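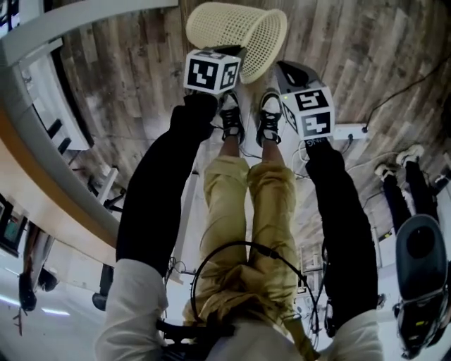
Two hand-held grippers with marker cubes, held at floor level beside a mesh wastebasket.

Gomberg hand-held gripper pair

The Gomberg pair is a set of two grippers that you hold and work with your own hands. People use them to record everyday jobs, such as setting a bin upright or moving things about on a table, so that a robot arm can be trained on the recordings later. We supply the pair as a kit, on hire or for sale, and we show it in use at our open days at Wekport.

What is in the kit

Two grippers, left and right
A marker cube for each gripper
Cables and a power strip
A backpack with shoulder straps
Spare grip pads, one set
Printed handbook

The kit weighs 13 kg in its case. Please check that you can lift it before you offer to collect it yourself. The case has wheels, but they are small and do not like gravel.

Hire and purchase

Hire is by the week. The deposit is £2000, returned once the kit has been checked in. Sale prices depend on how many pairs you want and whether you need the Lammers mounting plates as well, so please ask for a quotation. The plates fit the Lammers arms we stock and no others.

Trying it at an open day

Open days are held on a Friday, with the next one in October. Doors open at 2 pm. Up to 42 visitors can come in one afternoon, in small groups, and each group gets a turn with the grippers after a short talk by Dineo Ngcobo. She covers how to hold them, how to keep the markers clear of your sleeves and how to start and stop a recording.

Most of the tasks are household ones, and some are done on the floor. Wear shoes you can crouch in. Bags and coats can be left upstairs.

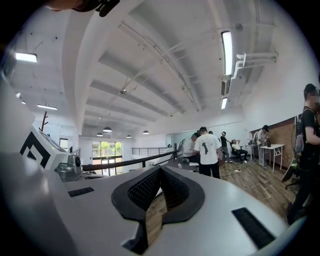
Page last changed: October, by S. Chauhan

The upstairs room at Wekport has a wooden floor, a brick wall along part of one side and a large window at the far end. There is a railing along the gallery, so please keep the grippers and cables on the room side of it. Several people are usually working up there at once, at the folding table and elsewhere — visitors are welcome to watch any of them, but ask before you pick anything up.

Grip pads

The black pads have a diamond-mesh texture and a thick rim. They are the part that wears. Wipe them with a damp cloth after each session and let them dry before closing the case. Solvents will lift the texture. Replacement pads are sold in sets of two and the handbook shows how to change them.

Marker cubes

Keep the printed faces clean and do not put stickers or tape on them. If a face is scratched, send us a photo and we will tell you whether it needs replacing.

Works with

Recordings can be opened in Sketby, which comes with the kit on a one-year licence. Older versions of Sketby will play the files back but cannot trim them.

Questions and bookings

Sneha Chauhan looks after hire, quotations and open day places. Write to her through the contact form and give your preferred week, the number of pairs and a delivery address. Groups from schools and colleges should say how many are coming and whether anyone needs the lift.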